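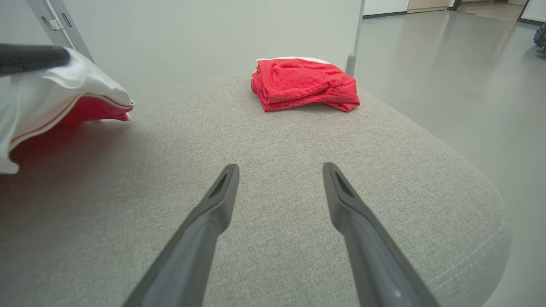
On May 16, 2022, Maëlle Lapointe wrote:

> Does anyone have a system for the team shirts and shorts between the wash and the bag? Mine go from the dryer to whichever chair is closest and stay there until somebody needs them. I bought one of those Bamiso hanging organizers in January and the boys have never put a single thing in it. Also, has anybody got the red to stop bleeding into the white? We lost two shirts to pink this spring and I'm not buying more before the fall.
>
> Maëlle

Hello Maëlle, and hello everybody,

I've been meaning to write to the list for weeks and your message finally got me to sit down, so get yourself a cup of something, this may run long.

First of all, I'm on the side of the chair. I have read all the same articles you have about how clothes on a chair are a sign of a household in trouble, and I've folded on a gray padded chair for years and plan to go on doing it. It's the right height for me (my back doesn't care for the bed, and the kitchen table always has homework on it), and the fabric has enough grip that a small pile stays put while I reach for the next thing. Slippery shirts are another story – those slide off anything, so I give them a spot of their own and do them last, when I've got some patience left or have run out of it completely.

What changed things at our house was deciding that the chair is for folding and the shelf is for keeping. I know that sounds like something off a dish towel! But all it means in practice is that I don't start a load of team clothes unless I can be home when the dryer stops. If I have to go out, it waits. The big Sturine basket by the back door holds it until then, and yes, it smells, and we've all gotten used to it.

For the mesh shorts, I gave up on thirds. They won't hold it. Lay them flat, put one leg on top of the other, tuck the pointy bit at the seat in so you have a straight side, then fold the waistband down to the hem and once more. You get a soft little rectangle, a bit puffy, and it will stand up in a drawer if it has neighbors. If there's a white liner, pull it smooth before you begin or it'll poke out the back. Mine pokes out half the time anyway and I leave it.

Shirts I fold around a magazine. My mother-in-law used an old Oberholzer seed catalog, and I have it now, with the cover long gone. Slide it out at the end and you've got a shirt the same width as all the others, so they stack. Don't press down on the shiny kind, you'll only put creases in it.

Now the pink problem, and here I have stronger feelings. Cold water, inside out, and out of the machine the minute it stops. I think the sitting does more harm than the washing. We ruined a perfectly good white top by leaving it under a wet red one overnight, and I've been a bore on the subject ever since. For anything brand new and red, I wash it by itself the first three times. If a shirt is white with red trim you can't separate the two, of course, so that one gets the shortest cycle and goes flat on a towel. My neighbor swears by the Dramier sheets that are supposed to catch loose color, 24 to a box. I used up one box and couldn't tell you if they helped, but they didn't hurt anything.

As for the two pink shirts, have you tried soaking them again? If they haven't been through the dryer since, I'd give them a night in cool water with oxygen bleach (check the label first, and keep well away from the lettering). If they have been dried, I'm afraid you've got two pink shirts. They make good pajamas.

One last thing, about the Bamiso. We had one too. Ours was hung on the inside of the closet door, and the kids never opened the closet. I moved it to a hook in the hall, at elbow height, one pocket per kid, and it got used after that, by two of the three. The third one still gets dressed off the chair.

Does anybody know how to get the smell out of shin guards? I've tried the freezer and I wasn't impressed.

Warmly, and sorry for the length,
Jo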